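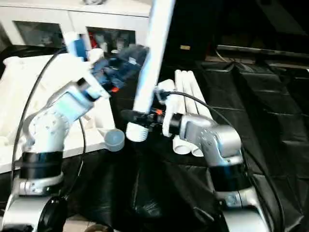

Section 7. Working Alongside the Vosura Two-Arm Cell

With the cell running, the arms hold and place the tubes. The operator lays out parts, checks joints and clears faults.

1. Spread the black cloth flat on the table.
2. Lay the tubes side by side where the right arm can reach them.
3. Press START and step back behind the floor line.
4. Watch the first tube go into its socket.
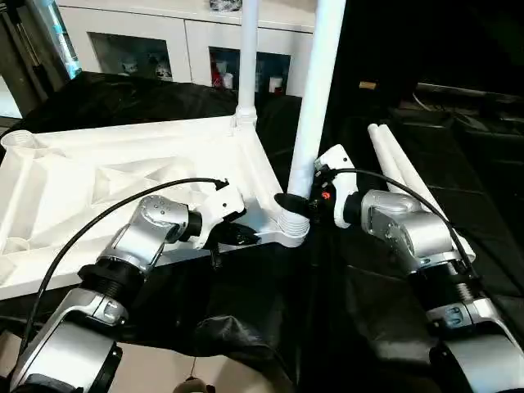 Figure 7-2. Right gripper holding a tube at the threaded corner socket.

5. When the cycle ends, press HOLD and check each joint by hand.

CAUTION: Do not reach between the arms unless HOLD is lit.

Note: Operators who used to assemble by hand now rotate between layout and inspection every 30 minutes. Log each change on the shift sheet. Send questions about rotation to Gráinne Kinsella, and fault reports to Olanrewaju Bashir.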